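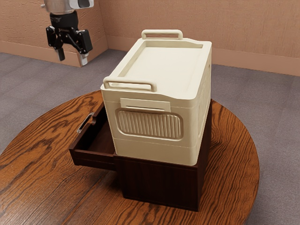 # Gellen Family Play Diary

Survey responses and one-week diaries on how parents and children spend time together at home. Collected in Lomudcombe and the villages served by its library van. Maintained by Efua Korletey.

Version 6, released 13 October 2020.

## Summary

The data set has 3132 diary entries from 900 households. Each entry covers one shared activity between at least one adult and at least one child under 16. A separate file holds the answers to a short survey filled in by one adult per household before the diary week began.

Topics covered:

- board, card and dice games
- video games, played together or watched
- cooking and baking
- reading aloud
- crafts and model building
- outdoor play within walking distance of home
- homework help
- television and film

Work travel and school runs are not covered. Meals are only covered when the household listed the cooking as an activity.

## Files

| File | Contents | Key |
|---|---|---|
| `households.csv` | One row per household | `hh_id` |
| `survey.csv` | Survey answers, one row per household | `hh_id` |
| `diary.csv` | One row per activity | `entry_id`, `hh_id` |
| `codes.csv` | Activity codes and labels | `act_code` |
| `CHANGES.md` | Version notes | none |

All CSV files are UTF-8 with a header row, comma separators and Unix line endings. Empty cells mean "not answered". The value `-1` means "not asked", and appears only in `survey.csv`.

## Fields in `diary.csv`

| Field | Type | Notes |
|---|---|---|
| `entry_id` | integer | Unique across the file |
| `hh_id` | integer | Joins to `households.csv` |
| `day_no` | integer | Day of the diary week, first day is 1 |
| `start_band` | string | `morning`, `midday`, `afternoon`, `evening` |
| `act_code` | string | See `codes.csv` |
| `minutes` | integer | As written by the household, not rounded |
| `adults` | integer | Adults taking part |
| `children` | integer | Children taking part |
| `who_chose` | string | `adult`, `child`, `both`, `unknown` |
| `enjoyed_adult` | integer | 1 (low) to 5 (high) |
| `enjoyed_child` | integer | 1 (low) to 5 (high), filled in by the child where possible |
| `note` | string | Free text, edited for privacy |

`enjoyed_child` was filled in by an adult when the child was too young to hold a pen. The two cases are not marked separately. Treat the field with care for any household where `youngest_band` is `under5`.

## Activity codes

There are 11 top-level codes. Each has a letter and a two-digit suffix for the detail level. `G` is games without a screen, `V` is video games, and so on through the list in `codes.csv`.

Puzzles gave trouble. Jigsaws were coded under crafts in early versions and moved to `G` in version 4. Entries that mention both a jigsaw and a television program are coded by whichever the household wrote first.

Games played on a phone are `V` even when the game is a copy of a board game. Trading cards are `G` if they were played with. Sorting or swapping them is `C` (collecting).

## Collection

Paper diaries were handed out through Amegashie, the toy lending library on the market square, and through two primary schools. Households kept the diary for one week in February and returned it in a sealed envelope. No payment was made. Each household that returned a diary was given a free loan from the lending library.

Diaries were typed in twice by different people. Where the two versions did not match, a third reader went back to the paper. Mismatches were most common in `minutes`, mainly from ones read as sevens.

Diaries with fewer than two entries were dropped before release. Counts of dropped diaries were not kept for the first three versions, so a return rate cannot be worked out.

## Privacy

Names, street names and school names have been removed from `note`. Pet names were left in. Ages are given in bands. Household IDs were assigned at random and do not match the numbers printed on the paper diaries.

A household may ask to be removed at any time. Removed IDs are listed in `CHANGES.md` and are not used again. If you keep a local copy, please update it when a new version comes out.

## Known problems

1. **Location.** All households live in one area. The results should not be used to describe the country as a whole.
2. **Who took part.** Families who borrow toys are likely to play more games than families who do not. `G` is probably overstated.
3. **Overlap.** Some families logged two activities at the same time. Adding up `minutes` by day will give totals that are too high for these homes.
4. **Short activities.** Anything under five minutes was often left out.
5. **Weather.** The diary week was wet. Outdoor play is low and should not be compared with summer figures from other surveys.
6. **Both parents.** The form had one column for adults. There is no way to tell a mother from a father in `diary.csv`; use `survey.csv`, which has the relation of the adult who filled it in.

## Loading

```python
import pandas as pd

hh = pd.read_csv("households.csv")
diary = pd.read_csv("diary.csv", dtype={"act_code": str})
df = diary.merge(hh, on="hh_id", how="left")
```

Read `act_code` as a string. Some spreadsheet programs turn codes such as `E05` into numbers without warning.

The checking script `premden.py` tests that all IDs join, that all codes exist in `codes.csv`, and that no value of `minutes` is negative. It needs only the standard library:

```
python premden.py --dir .
```

It prints one line per file and exits with status 1 if a check fails.

## License and citation

The data may be used for research and teaching, with credit. It may not be used to try to identify a household, or for selling toys or games to the people in it.

Cite as:

> Korletey, E. (2020). Gellen Family Play Diary, version 6. Lomudcombe.

## Corrections

Send corrections with the `entry_id` and the version number. Coding disputes are settled against the paper diary where it still exists. Changes to code labels are held for the next full version; typing errors are fixed as they are found and listed in `CHANGES.md`.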